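An afternoon at the Virberg open day

I got to Virberg in a drizzly January and was met with tea, which set the tone nicely. 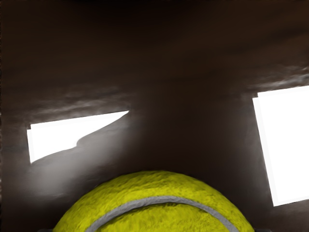

The tennis ball between the gripper's fingertips, in the simulator.

Lajos Bozsik looked after our group of 31, and he let us all have a turn at teaching the arm by remote control – first on screen, then with the real thing next door. They have 1,693 saved turns so far and want 2,000 by spring. Mine took 2 goes (I squeezed far too early!) and Lajos kindly kept the second. I do hope they'll have us back.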